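Weekend Breakfast Cook Wanted — Stiltico House, Narthorpe

We run a small guesthouse on the Raltthorpe road and we need someone to cook breakfast in it.

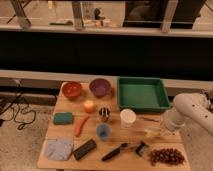 The job is Friday through Sunday, 14 hours a week, starting at 6 a.m. We would love to offer a later start, but the guests who come for the birdwatching are up before the birds and want eggs.

We have 7 guest rooms. When they are full the kitchen feels like a bus station, and when they are empty you will be asked to make jam. The menu is short: eggs, oatmeal, pancakes, fruit, toast, and a potato dish that came with the building and which regulars will defend with their lives. You are free to improve anything except the potatoes.

What we're after

Someone who has cooked for a crowd before. A restaurant is fine, and so is a summer camp or a family with teenagers. You should be able to poach an egg while a stranger tells you about his knee. You don't need a culinary degree. Our last cook had one and spent a good part of each shift mentioning it.

You will need a food handler's card by your second week (we pay for it) and a way to get here, as the Lau Valley bus does not believe in mornings.

What you get

Pay is hourly, in line with other kitchens in town, plus a share of tips. Breakfast, obviously. There is also a $2000 bonus for anyone who stays through December, which should tell you something about November. The heating in the kitchen is good. The heating in the pantry is a sweater on a hook.

You get 12 paid days off a year, and we ask that you not take them all during the spring migration.

How to apply

Write to the front desk at Stiltico House or drop a note through the door any afternoon. Tell us where you've cooked, when you could start, and what you would make for a table of four where one person eats no dairy, one eats no gluten, and one has just announced she isn't hungry. Résumés are welcome but we do read the answer first.

Trial shifts are paid. Bring comfortable shoes.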